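About Woldemariam

Woldemariam is a small robotics shop in Davside. We build and run two-arm workcells that practice handling ordinary household and desk items, and we write up how they fail. Most of our clients come to us after something has already gone wrong with a machine of their own. We know the feeling, and this page is partly about the time it happened to us.

Who we are

The company was started by Aurelio Palacios, who had spent years repairing packaging machinery and wanted to work on smaller equipment. There are five of us now. Two people run the cells, one writes software, one keeps the books and the parts room, and Aurelio does whatever is left, including most of the wiring. We rent a ground-floor unit with a loading door and decent power.

Our cells all follow one plan. Two arms are bolted to a front rail and share a floor area, with walls on the other sides and the control boards mounted down at the bases where we can get to them. The items the arms work with are everyday ones, such as books, battery chargers and hand tools. We change them often. 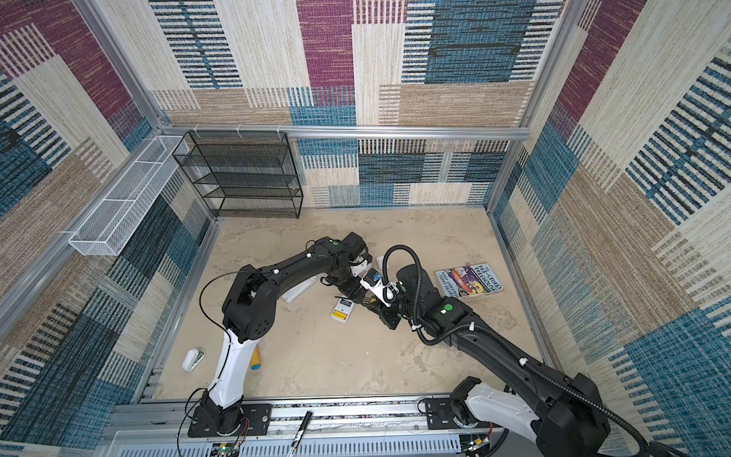 What went wrong in October?

The two grippers collided over the middle of the floor, and the right arm kept pushing after contact until an operator hit the stop button.

No one was hurt. The right gripper had a bent finger and the left arm needed a new wrist joint. The bigger problem was that the software was supposed to stop both arms on contact, and it stopped only one of them.

It took us a while to find the cause. Each arm had its own force limit and its own stop command. When the left arm felt the hit, it stopped and sent a message to the right arm's controller. That message went over a cable that had been rubbing against the base joint for months. The cable still carried position data well enough that the system showed no fault, but the stop message arrived 270 milliseconds late. The right arm's own limit had been raised the week before for a test with a stiff drawer and had not been set back.

So there were two faults, a worn cable and a setting left in the wrong place. Either one alone would have meant a bump and a restart.

What we changed

The stop signal now has a separate wire and no longer depends on the data cable. If that wire is cut or unplugged, both arms stop.

Force limits go back to the default at every power-up. An operator who needs a higher limit has to enter it again and write down the reason.

Cables are checked by hand at the start of each shift, with the power off. We move each joint through its range and look for rubbing and pinch points. Any cable with a worn jacket is replaced that day.

The zone where both arms can reach is now treated as shared space in the software, and one arm has to give it up before the other can enter at full speed. This makes the cell slower. We decided we could live with that.

After the repairs we ran 2000 reach-and-return cycles with the new stop wire before we put the cell back on regular work.
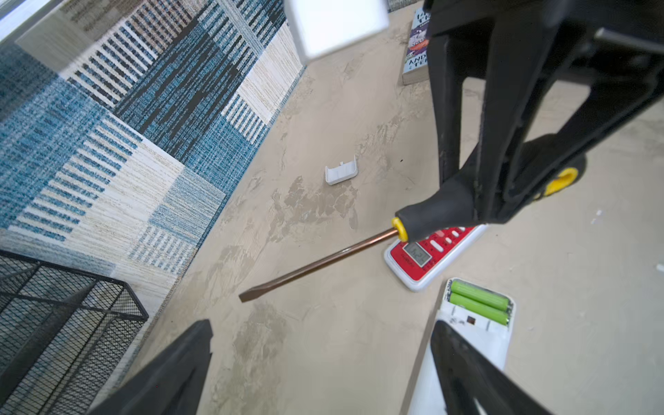
Dropped and slipping items are the other kind of failure we spend a lot of time on. A gripper can report that it is holding something when it has only a corner of it, and a few seconds later the item is on the floor or jammed in a joint. Long items are the hardest for us. A screwdriver gripped by its handle, with the whole shaft sticking out, puts the weight well away from the fingers and the tip a long way from where the arm thinks its hand ends. Our software now adds the length of the held item to the arm's reach when it checks for collisions. We used to leave that out, and we found several close calls in the old logs once we knew to look.

Working with us

We inspect cells for other companies, mainly small ones with no safety engineer on staff. A visit takes around 5 days and ends in a written report listing each fault and what we would do about it. We use a logging tool called Jorker, which we wrote in-house, and we leave a copy with the client. Trosto, our second product, is a kit for adding a hardwired stop to an existing two-arm setup. It came directly out of the October repair.

The full incident report is available on request, including the wiring diagrams and the parts we got wrong in our first draft. Write to the office and ask for Aurelio.

Page last updated August 27, 2026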